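Aslow – Tischware, Abtropfgestelle, Mietgeschirr

Startseite Sortiment Mieten Über uns Kontakt

Über uns

Aslow macht Dinge, die auf Tischen stehen, und Dinge, auf denen diese Dinge abtropfen. Damit ist das Geschäft beschrieben. Unser Steuerbüro hat die Zusammenfassung seinerzeit etwas knapp gefunden, aber auch nichts Besseres vorgeschlagen.

Angefangen haben wir zu zweit mit einem Regal voller Becher, die wir an Büros, Kindergärten und Vereinsheime vermieteten. Die Becher kamen zurück, meistens jedenfalls, und mussten dann irgendwo hin. Wer schon einmal nach einem Sommerfest vor 140 tropfenden Bechern gestanden hat und nur ein Geschirrtuch besaß, versteht, warum wir uns bald mehr für das Abtropfen interessierten als für das Trinken. Das erste eigene Gestell war krumm und hielt Becher nur, wenn man sie darum bat. Das zweite war weniger krumm. Beim dritten haben wir Geld verlangt.

Heute gibt es zwei Standbeine. Unter dem Namen Brimari läuft der Verleih: Becher, Schalen, Tabletts, Brettchen, auf Wunsch auch Gläser. Unter dem Namen Nolteto läuft alles, was trägt, hält und hängt, also Becherständer, Tassenbäume, Glashalter und Gestelle für die Spüle. Warum das eine nicht einfach Aslow Verleih heißt und das andere Aslow Gestelle, werden wir oft gefragt. Wir hatten damals eine Agentur.

Der Probetisch

Das Herz des Hauses ist ein brauner Tisch. Er ist nicht besonders schön, und er ist selten so aufgeräumt, wie wir es unseren Kunden in der Broschüre »Ordnung im Pausenraum« nahelegen. Auf ihm landet alles, bevor es ins Sortiment darf: Schalen, Ständer, Halter, Schneidebretter. Wir stellen die Sachen nebeneinander, räumen sie um, räumen sie wieder zurück und streiten dabei über Dinge, die außerhalb dieser vier Wände niemanden um den Schlaf bringen. Ob ein Tassenbaum kurze Haken haben darf. Ob Weingläser hängen oder stehen sollen. Ob Mintgrün noch geht.

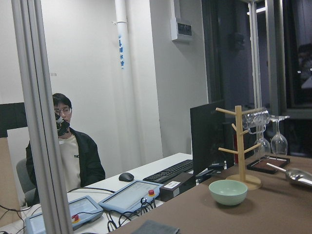 Mintgrün geht noch. Wir hatten die Farbe vor Jahren für eine Saison eingeplant und wollten sie danach still auslaufen lassen, aber sie wird nachbestellt, vor allem von Zahnarztpraxen. Inzwischen gibt es sie bei Schalen als festen Bestandteil des Programms, und wir haben aufgehört, uns dagegen zu wehren.

Die Sache mit den Gläsern ist dagegen weiterhin offen. Die eine Hälfte des Hauses hängt sie kopfüber auf und spricht von Staub. Die andere Hälfte stellt sie in den Schrank und spricht von Scherben. Im Sortiment finden Sie deshalb beides, und am Telefon bekommen Sie die Meinung derjenigen Hälfte, die gerade abhebt.

Woran wir uns festbeißen

Ein Becherständer ist Draht, der an der richtigen Stelle gebogen wurde. Das klingt nach einem freien Nachmittag und hat uns den größten Teil eines Winters gekostet. Zu steile Bügel, und die Becher klemmen. Zu flache, und sie rutschen beim ersten Anstoßen Richtung Tischkante. Der Holzstab oben am Ständer war ein Streitfall für sich: Er ist freundlich anzufassen, verlangt aber Leute, die ihn auch einmal abtrocknen. Wir haben ihn behalten und die Pflegehinweise verlängert.

Oberflächen sind das zweite Thema. Auf Weiß sieht man jeden Teerand, auf Schwarz jeden Kalkfleck, und auf Hochglanz sieht man beides sowie den eigenen Daumen. Für Ablagen empfehlen wir daher ein stumpfes Graubraun, das im Katalog »Kiesel« heißt und intern einen weniger verkäuflichen Namen trägt. 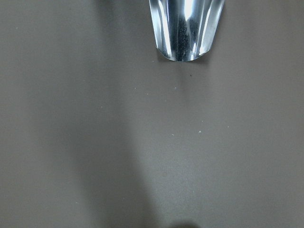
»Kiesel« hat noch nie jemanden begeistert. Es gibt keine Zuschriften dazu, keine Lobeshymnen, nicht einmal Beschwerden. Es wird bestellt, hingestellt und vergessen, und für eine Ablage ist das so ziemlich die höchste Auszeichnung.

Beim Verleih zählen wir etwas genauer. Zurzeit sind 1.900 Becher im Umlauf, dazu 175 Ständer. Ein gewisser Anteil davon wohnt inzwischen dauerhaft in fremden Teeküchen. Wir wissen ungefähr, in welchen, und grüßen auf diesem Wege.

Die Farben der Becher sind übrigens kein Spaß für Kinder, obwohl Kinder das gern glauben. Wer einen gelben Becher hat, trinkt aus dem gelben Becher und findet ihn am Nachmittag wieder. Mit durchgehend weißem Geschirr gelingt das erfahrungsgemäß bis zur ersten Kaffeepause. Danach wird geraten, und am Ende nimmt jeder einen neuen aus dem Schrank.

Für Schneidebretter gilt Ähnliches. Eine Zitrone aufzuschneiden ist schnell getan, aber das Brett danach hat in vielen Büros keinen Zuständigen. Unsere Bretter werden deshalb mit einem kleinen Zettel geliefert, auf dem »Abwaschen« steht. Der Zettel ist kostenlos.

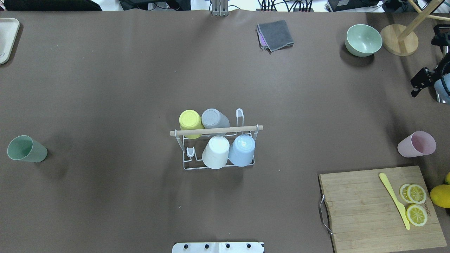

Kaczmarczyk schrieb uns dazu nach dem ersten Mietmonat, der Ständer sei tadellos, es stünden nur nie alle Becher darin, weil immer zwei danebenlägen. Man habe intern bereits zwei Rundmails verschickt. Ob wir auch Schulungen anböten?

Tun wir nicht. Wir haben aber einen Aushang in A4, den wir auf Anfrage beilegen.

Besuch und Abholung

Der Verkaufsraum ist donnerstags ab zehn Uhr geöffnet. Am Probetisch darf alles angefasst, umgedreht und gestapelt werden. Mietgeschirr nehmen wir während der Öffnungszeit auch ungespült zurück, dann allerdings gegen Aufpreis und mit Seufzen. Parken bitte im Hof, nicht vor der Rampe.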